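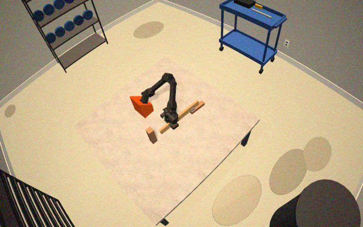

I have now spent 39 evenings teaching a simulated arm to tidy up a simulated table, and my own desk has not been this bad since college.

Some background for whoever wandered in from the bread posts. In July I let Brigitta Kaufmann talk me into her hobby project, Rakden, where a handful of us steer a virtual robot through small chores and save every attempt. The attempts go into a pile, the pile goes into a training run, and eventually the arm is supposed to do the chore without one of us hunched over a controller at eleven at night, muttering.

My chore involves the long strip of wood. It lies diagonally across the table with a shorter, redder piece keeping it company at the far end, and I am meant to pick it up and set it down square to the edge. A toddler could do it. I have 680 saved attempts and would describe maybe half of them as something I'd want a robot to learn from.

The trouble is that the arm copies how you do it, hesitation included. Early on I had a habit of stopping above the strip to think. So the first trained version also stopped above the strip to think. It had nothing to think about! It just hung there with its elbow in the air like a man trying to remember why he came into the kitchen. Baltasar Herrera watched the replay and asked if I drive this way too.

I do – but that's a separate post.

Things I do differently now: I decide where I'm grabbing before I hit record. I come in from a different side every few tries. If I bump the orange block I keep going and fix it, and Shahla Shokri, who runs the training, prefers those to the clean ones. She threw out 6 of my prettiest takes because they were all the same take.

I also redid the controller settings, which had been tuned for Birdie, whose thumbs are apparently made of silk. Mine needed a dead zone you could park in.

The room is growing on me. Somebody gave it a baseboard and an outlet, and there's a rack with blue discs on it that I have never been asked to touch. I'd like to. Brigitta says strip first.

Next batch is due 21 February 2026. I have three good ones so far.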